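**Emwood Trade Ledger – customs and balance-of-trade software for national and regional offices**

The Emwood Trade Ledger is a desktop and server product for offices that compile figures on imports and exports. It collects customs declarations, matches them to tariff lines, converts values to a single currency and produces the monthly goods balance. It is supplied by Fudbridge and is intended for statistical bureaus, central bank research units, port authorities and chambers of commerce.

The product replaces the mix of spreadsheets and local databases on which many smaller offices still depend. Existing records may be kept in their current form during the changeover. The Ledger reads them without altering the originals.
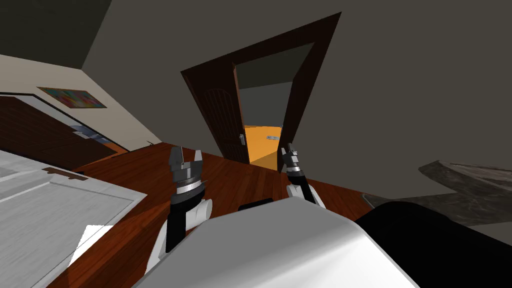

Records enter the Ledger by one of three routes: direct feed from a customs system, scheduled file transfer, or manual entry. All three routes pass through the same set of checks. A declaration that fails a check is held in a review queue and does not enter the published totals until an authorized user releases it. The reason for release is stored with the record.

## Scope of the product

The standard edition includes:

- Import and export registers, with separate treatment of re-exports and goods in transit
- Tariff line matching, with a full history of code changes
- Currency conversion at daily, monthly average or contract rates
- Seasonal adjustment of monthly and quarterly series
- Revision tracking for every published figure
- Partner-country comparison (mirror statistics)

Services trade is not covered by the standard edition. Offices that report on freight, insurance and travel receipts should request the Rees module, which is licensed separately and shares the same user accounts.

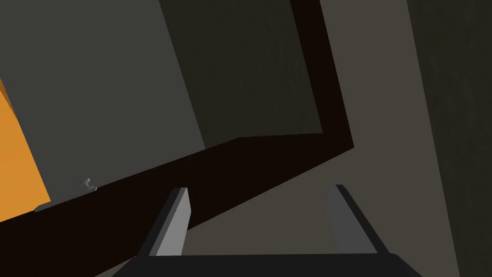
*Product notes by Carys Prosser, Documentation, Fudbridge*

## Treatment of oil and other bulk goods

Bulk goods often account for a large share of export value while making up a small share of declarations. A single late cargo may move the balance for a month from surplus to deficit. The Ledger therefore allows any tariff group to be reported both inside and outside the headline total, so that readers may see the balance with and without petroleum, ores or grain.

Provisional prices are a known source of revision. Where a cargo is shipped under a contract that settles later, the record is marked as provisional and carries both the declared value and the expected settlement month. When the final invoice arrives, the difference is posted to the month of shipment – or to the month of settlement, if the office has chosen that rule. The choice is made once, at installation, and applies to all groups. It may be changed only at the start of a reporting year.

## Mirror statistics

Partner comparison sets the office's own export figures against the import figures published by the receiving country. Differences are expected. Imports are commonly valued with freight and insurance included, and exports without them. The Ledger applies an adjustment rate by route and by product group, and lists the gaps that remain after adjustment in order of size. Users may attach a note to any gap, and the note is carried forward to later months until it is closed.

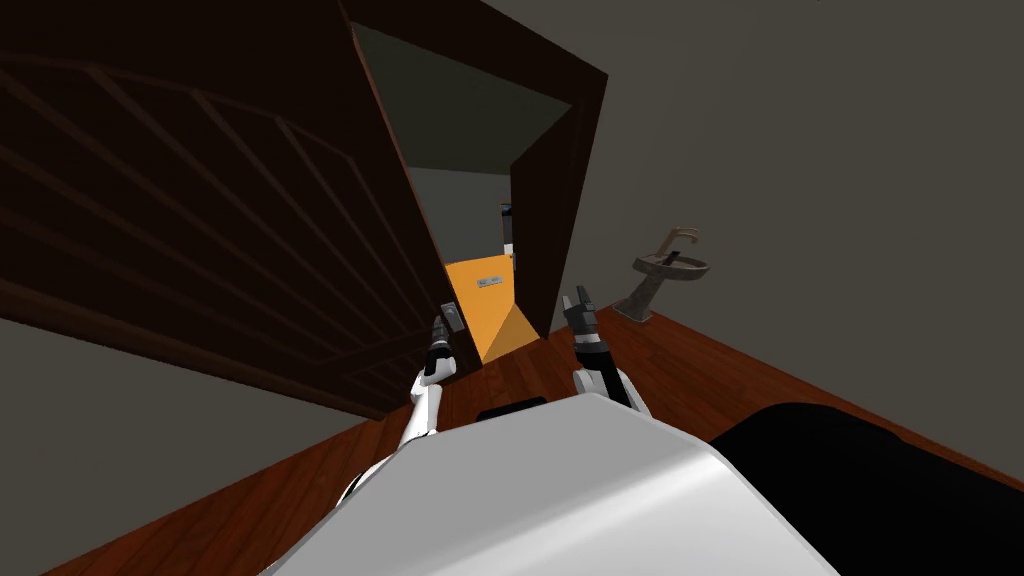
Adjustment rates are supplied with the product and reviewed each July. An office may enter its own rates where it has better information, for example from a survey of shippers. Local rates take priority over supplied rates and are shown in a separate column of the printed report.

## Specifications

| Item | Standard edition |
|---|---|
| Named users | 61 |
| Partner countries and territories preset | 166 |
| Custom product groups | 1280 |
| Reporting currencies per release | 4 |
| Input formats | CSV, XML, fixed-width text |
| Output formats | CSV, XLSX, PDF |
| Hosting | On premises, or in the customer's own data center |

Limits on users and product groups may be raised under an extended license. There is no limit on the number of declarations held.

## Access and audit

Each user is assigned one of four roles: clerk, reviewer, compiler or publisher. No user may both enter and release the same record. Figures under embargo are visible to publishers only until the release time set in the calendar, and every viewing before that time is logged. Logs cannot be edited from within the product. 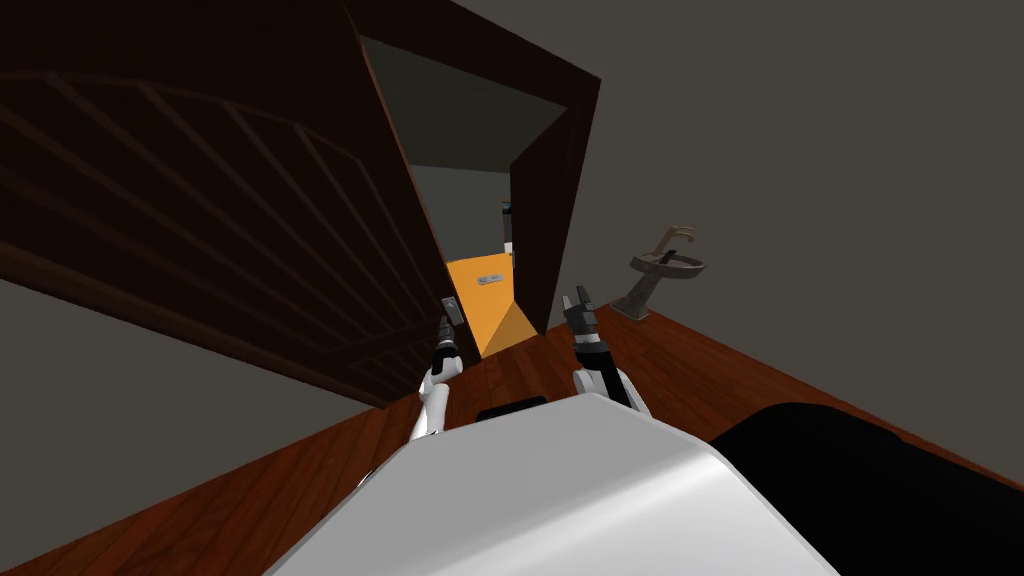 *Doorway with wooden floor, computer rendering.*

## Installation and training

Installation is carried out by the Odero team under the direction of Ekene Ibrahim. The work normally takes about four weeks, including the loading of past series. Customers are asked to name one technical contact and one statistical contact before work begins.

Training is given to clerks and compilers separately. Course materials are provided in English and may be copied for internal use.

## Support and ordering

Support is included for the first year and may be renewed. Requests received before 3 p.m. are answered on the same working day. Tariff code updates are issued to all customers with current support – customers without it may purchase updates singly.

Quotations are prepared on request and depend on the edition, the modules chosen and the length of the series to be loaded. Public bodies should address inquiries to Gráinne Phelan, Public Sector Accounts. Chambers of commerce and private research offices should write to Helge Lunde.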